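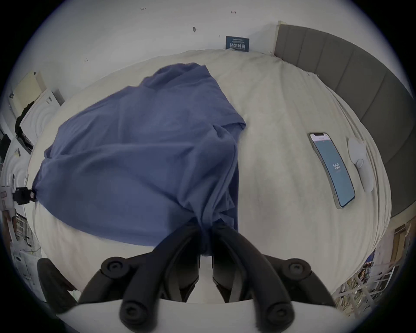 Valthorpe has resumed use of its hand-held grippers for bedroom and laundry tasks after a pause in March, when one of the tools failed to release fabric on command. No one was injured. Madhu Katiyar, who oversees equipment safety for the household tasks program, and Bernice Wumbei, the operator who reported the fault, discussed the incident and the changes that followed.

The program records people folding, lifting and moving cloth with a two-fingered gripper held in the hand. The recordings are used to train robots to handle the same materials. According to Wumbei, the problem appeared late on a Wednesday afternoon, toward the end of a long folding session.

"I closed on a fold, lifted it, and when I let go of the trigger the fingers stayed shut," she said. "I thought I had not released it fully, so I squeezed and let go again. The second time it opened halfway and then closed by itself."

Wumbei tried to pull the fabric out with her other hand. She now considers that the most serious part of the event. The fingers closed again while her thumb was near one of the joints, and she withdrew it in time.

"I had been told to put the tool down first," she said. "I knew the rule. When the cloth is bunched up and you have a session to finish, your hand goes there before you think about it."

Katiyar's team opened the gripper the following morning. Lint had collected along the inner part of the mechanism, and a return spring had lost much of its tension. Either condition alone would probably have produced a slow release, she said. Together they allowed the fingers to stick and then snap shut when the trigger moved.

"The service schedule was written for rigid objects, such as cups and boxes," Katiyar said. "We were inspecting every 1000 grasps. Cloth sheds fibers into the mechanism, and the schedule took no account of that. The error was in our planning, and I do not regard it as an operator error."

All grippers of the same type were withdrawn for 48 hours. Of the eight examined, two showed similar buildup, although neither had failed in use. The springs, supplied by Plastari, were replaced in every unit. Katiyar said the old springs met their specification when installed and had been kept in service too long.

Fabric sessions now stop for cleaning at set intervals, and each operator performs five empty open-and-close cycles before resuming. A gripper that hesitates on any of them is tagged and sent to the bench. Operators may no longer clear a jam by hand. The tool is set down and powered off, and a second person is called.

Wumbei said the last requirement was unpopular at first, as it can hold up a session for several minutes. She supports it. "I would like it to be faster," she said. "I would not like it to be removed."

The revised procedure has been shared with the Kivumine and Sithole sites, which use the same tools. Katiyar is still waiting for Sithole's inspection results.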